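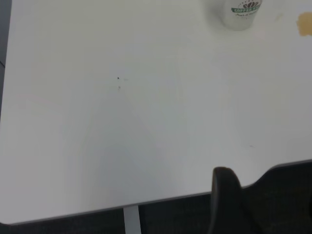

3. Planning your purchase

Complete this section before you place an order for the Cai table-wiping kit. Prices are in pounds and exclude VAT.

3.1 Work out what you need

1. Measure the table. The standard arm mount suits tops up to 1267 mm long. For anything longer, order the Purkstead rail.
2. Write down the spills you expect. Drinks with milk in them need more cloth changes than water.
3. Decide who will clear cups. The base licence covers wiping only – lifting and moving cups is a separate item.
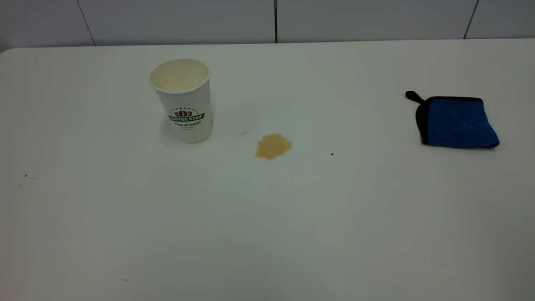 Fig. 3-1 Cup, coffee spill and folded blue cloth on a white table

3.2 Set the budget

4. Enter 1231 for the gripper and wrist camera set.
5. Add 170 for the fixed camera and its bracket.
6. Allow 100 a year for cloths. Any folded microfibre cloth can be used.
7. Ask Wirncombe for a delivery quote. Carriage is not included in the list price.

Note: Sites already running Beltoswood software can leave out the licence line for the first year.

CAUTION: Do not order the arm until the table has been checked for wobble. A table that moves under load will need replacing, and the cost falls to the buyer.

8. Keep a copy of the completed sheet. You will need it in section 4.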